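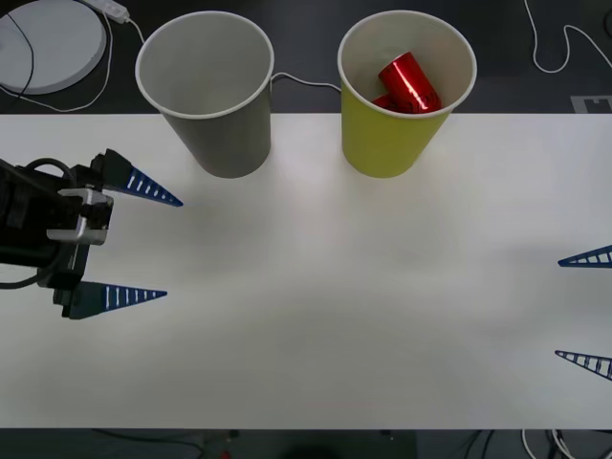
Grey cup, yellow cup. The yellow one has a red can in it.

Paper cups: don't bin them after the party

Quick one this week, kitchen is upside down and I've got paint on the good chair. Paper cups. We had 100 left after the do in May, bought far too many as usual, and I've been finding jobs for them since. Some of these are old favourites, a couple are new. A few other bits at the end that have nothing to do with cups.

Seeds. The obvious one. Poke a hole in the bottom with a skewer, from the inside out, so the lip of the hole points down and drains. Fill to a finger below the rim. Write the name on the side before you fill it, pencil not felt tip, felt tip fades on a sunny sill and then you're guessing between squash and cucumber till June. Two seeds a cup, pull out the weaker one. The cup will go soft after a few weeks. Fine. By then they want potting on anyway. Don't bury the cup with the plant, most have a thin plastic lining and it just sits there.

Paint. For touching up skirting, scuffs round the light switch, that sort of thing. Pour an inch in and put the lid straight back on the tin. Much easier to carry up a ladder than the tin and you don't get bits of old wall in your good paint. Water based only. I tried white spirit in one once and it went through the seam at the bottom, all over the windowsill. Use a jar for that.

Screws and fixings. When you take anything apart, one cup per stage. First lot of screws in the first cup, next lot in the next, line them up left to right. Put it back together right to left. Did the whole Stornovora wardrobe like this, 16 cups along the landing, and not one screw over at the end. Keep the dog out.

Bacon fat. Let it cool in the pan first, properly cool, then scrape into a cup and put the cup in the freezer. Bin it when it's full. Never down the sink. We had the drain man out over this a few years back and I'd rather not say what it cost.

Freezing stock. Two thirds full, stand it on a tray till solid, then tear the cup off and bag the block. Label the bag. Everything brown looks the same in February.

Brushes. If you're stopping for a cup of tea, stand the brush in an inch of water, or wrap it in cling film and lay it across the top of the cup. Not overnight, the bristles bend and they don't come back.

Drawer dividers. Cut them down to 2 inches with kitchen scissors. Elastic bands, drawing pins, batteries (new ones in one, dead ones somewhere else entirely please), those little keys that fit nothing. Staple the cups together at the rim or they slide about every time you open the drawer.

Hanging pictures. Fold a cup flat, tape it to the wall under where you're drilling, pull the top edge out a bit so it gapes. Catches most of the dust. A sticky note does the same job but smaller.

Descaling a tap. Half fill with white vinegar, hold it up round the spout with an elastic band and a bit of string, leave it an hour. Wipe with an old toothbrush. Not on gold or brass coloured taps, vinegar can take the finish off. Check what yours says.

What they're no good for. The microwave, mostly, the glue can give. Anything oily for more than a day. Candle moulds, I know people do it, I've had one leak and it was a long afternoon with the iron and brown paper.

Storing them. Upside down in the sleeve they came in, clip on the end. Ours were next to the onions and everything tasted of onion. Lesson learnt. A dry shelf away from the cooker.

Other bits

Grater blocked with cheese: rub a raw potato over it, then wash. Works on the fine side too.

Squeaky door: pull the pin, rub with a candle stub, put it back. No oil on the carpet.

The Tennant kettle people asked about last time is still going, lid's a bit stiff. A tiny smear of cooking oil on the hinge, not in it.

Sticky label on a jar: 10 minutes in hot water with bicarb, then peel. If there's gum left behind, a bit of butter and a dry cloth. Wash after, obviuosly.

Damp smell in a cupboard: saucer of bicarb at the back, change it monthly. If it comes back within the week then it isn't a smell, it's a leak. Get behind there with a torch.

Tea towels gone grey: boil in a big pan with a spoon of washing soda, stir with a wooden spoon you dont cook with. Open the window. White cotton only.

Wobbly table: slice off a wine cork, thin as a coin, glue it under the short leg. Beats folded cardboard, which squashes flat in a month.

Next time, the airing cupboard, and what to do with a Fleltero blind that only goes up one side. If you've fixed one, write in.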